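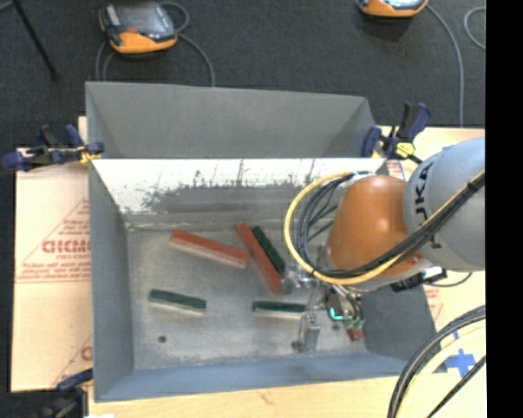
What we'd really be paying for

I've spent most of August with a spreadsheet open that I didn't ask for. Renata Zieliński, who signs off anything with a plug on it at our place, wants a budget for a bin picking cell, and she wants it to be one number on one page. I've got the page. The number keeps moving.

For anyone who hasn't had the sales visit: bin picking is where parts sit any old how in a container and the arm has to work out which one to take, how to get hold of it and how to get it out again. People do this all day while talking about the football. The brochures say the arm can do it too, and sometimes it can. My trouble is with the brochures' sums.

Where the quotes leave off

We have three quotes. Voleck gave us the cheapest, Huttunen the dearest, and Plasetti sent something in the middle with a lot of pages about partnership. All three lead with the price of the arm. Fine, it's a big lump of money and it's easy to compare. But the arm is the bit I worry about least. It'll turn up, it'll be bolted down and it'll go where it's told for years.

Look at what's gathered round the business end instead. Fittings, rods, brackets, small cables, then a thick yellow cable looping out and back along the arm with a bundle of dark ones for company. Every one of those is something that can snag or wear. In the Voleck quote the whole lot comes under "end of arm tooling and dress", one line, no breakdown. I asked for a price on a spare set of cables and got a phone call about how reliable they are. I would still like the price.

Then the bin. Metal, sloping sides, and held at the edges with the same sort of clamps I've got in my garage. I've nothing against clamps. They're quick and you can shift things in a minute, and for a trial I'd do the same. But nobody's running a night shift on them, so at some point a proper fixture has to be drawn, made and paid for, and I can't find it in two of the three quotes. Huttunen does list one. It's part of why they look expensive.

Six blocks is not a full bin

The other thing I keep going back to is how much is in there. There are six blocks on show, red ones and dark green ones, with a lot of bare metal between some of them. Our stampings arrive 200 to a bin, oily, tangled, and with a burr on one side that hooks on to its neighbours. I'd expect any decent system to cope with a handful of plain blocks. I'd want to see it get the last few stampings out of a corner, where the wall leans in the way of the gripper, before I believed a cycle time.

And scuffed white walls are kinder than some of what we've got. Ours are dented, rusty and all slightly different, thanks to years of Kacper Makowska's forklift drivers. If the answer is that we need new bins, then new bins go in the budget as well. Nobody has quoted for those either. I rang Kokilico for a rough idea and they won't talk to you under 1,000 units, so that was a short call.

What I've put in so far

The sheet has 11 lines at the moment. Arm and controller, gripper, a spare gripper, cables and a spare set, vision, proper fixture for the bin, bins, guarding, floor work, training, and a line called "Pentti". Pentti Lindqvist is our only maintenance electrician, and every hour he spends on this is an hour the presses don't get. I've been told you can't put a person in a capital request. I've left him in for now.

Renata asked me last week whether I was for it or against it. I don't know. The work is dull and bad for people's backs, and I'd be glad to see the end of it. But I've sat through enough of these to know that the first year costs over what was promised, and that the shortfall comes out of somebody's overtime.

So I've written back to all three suppliers with the same request. I'll send them a pallet of our own bins, dents and all, filled the way we get them, and they can run the job for a full shift while Pentti and I sit and watch. Plasetti have said yes. Voleck would like to know what I mean by a full shift. Huttunen want paying for the day, and I've asked them how much.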